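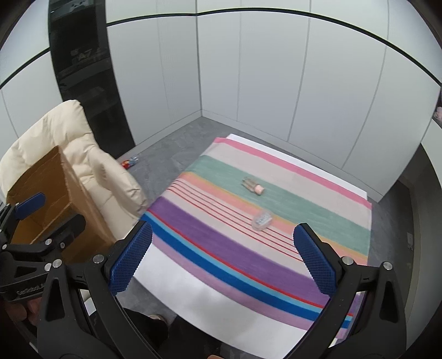
Sigrún Damgaard
2025-02-08
Thread on collection rules for handheld gripper work. We rewrote ours at Osano over the winter and several people asked for the text. Posting the parts that changed, with the reasoning where it matters. Numbered so you can cite them.

1/ Scope. These rules cover a person carrying a gripper by hand and recording from the camera mounted on it. They don't cover arms on a bench. Bench work has its own document at Drurkura and I have no plans to merge the two.

2/ The old version was 13 pages and operators read the first one. The new version is 4 pages plus a card. If a rule isn't on the card, we assume it won't be followed during a session.

3/ Start pose. Fingers fully open, pads toward the work surface, target items in view before the first movement. Hold still, then begin. A recording that starts mid-reach is rejected, whatever happens in the rest of it.

4/ The hold has no fixed length in the rule. We tried a fixed length and operators counted under their breath, which put a rhythm into everything that followed. "Until the view is steady" has worked better.

5/ Pads. Textured pads get inspected before every session. Look for lint in the pattern, lifted corners, and any pad that has turned on its mount. Clean with a dry brush. No solvents until the pad supplier has put something in writing.

6/ Linkage fasteners. Check by hand before the session and again at the break. A loose pivot changes how the fingers meet and it is very hard to see in the recordings afterward. We lost most of a November batch to this.

7/ Left and right are defined from the camera's view. Always. Xolani Van Wyk found three different conventions in our own notes, one of them mine.

8/ Soft surfaces. If small items are resting on a blanket or other cloth, the cloth counts as part of the task. Log it. A pad that closes slightly low will pick up fabric along with the item, and that grasp is labeled "with fabric" even if the item comes up cleanly.

9/ Stripes and busy patterns are allowed. The earlier rule asked for plain surfaces only. Gert Mnguni argued against it for months and he was right: people's homes have striped blankets. We dropped the rule.

10/ The pattern is not to be used as a placement guide. No lining up items with a band or an edge. If you want a repeatable layout, write down that you are doing so and tag the whole session as fixed layout.

11/ Clear plastic and glass. Record these as their own class. A clear bottle on its side and a clear lidded container give different trouble, so don't pool them under "transparent" and stop there. Material, shape and resting pose are three separate fields.

12/ Glass on the floor: the operator wears closed shoes. No exceptions, including in your own living room. Anything chipped is taken out before the session starts and not put back in after.

13/ Caps and lids. State whether it is on, and which way it points relative to the camera at the start. "Bottle, on side, cap right" is enough. Please do not write paragraphs.

14/ Receptacles. An open box with flaps that move is acceptable. Log its tilt as upright, leaning or on its side. If it rests against furniture, name the furniture. A leaning box shifts when something lands in it and the reviewer needs to know what it was leaning on.

15/ Items outside the working area. Anything on the surrounding floor that could plausibly be a target must be logged as target, distractor or ignore. A wrapped snack on the carpet is exactly the kind of thing two reviewers will label two ways.

16/ Operator's body. Hands, shoes and legs will show up with a wide lens. Fine. Do not crop. The rule is that the feet stay planted while the fingers are closing. Step before or after.

17/ Glossy furniture. Tall black shelving reflects whatever is across the room. Check reflections for faces, screens and documents before recording. Reflected text counts as text for privacy review. Sizwe Pillay does that review for us and would like fewer surprises.

18/ Printed labels on containers. If a label might carry a name or an address, turn it away or swap the item. If it is plain product print, leave it. Don't tape over it - tape changes the grasp surface.

19/ Second gripper in view. Log it even when idle. Idle hardware sitting at the side of the view in one session and missing in the next is a difference the model can learn from, and we would rather find it in the metadata.

20/ Failures stay in. A dropped item is a recording with a drop in it. Mark the drop and keep going if safe. We only discard for a bad start pose, a hardware fault or a privacy problem.

21/ Session cap is 2,000 grasps per set of pads, then replace. Lorenz Ruchti wanted 3,000. His team at Festthorpe works mostly with cardboard and fabric and may well get there. We handle more hard plastic.

22/ Review. Whoever recorded the session doesn't review it. On a small team this is annoying. Swap with another site if you have to; we trade with the Botha office and the time difference helps.

23/ Open question: lighting. The current text says "ordinary room light, noted," which I consider weak. If you have a rule that operators follow without a meter, send it over.

24/ Second open question: whether to log carpet type. Gert says yes, Xolani says only if the item rests on it. The draft has Xolani's version for now.

25/ The card is the two-sided version of 3, 5, 6, 12, 16 and 20. Reuse it freely, but change the pad limit to match your own wear data before you print it.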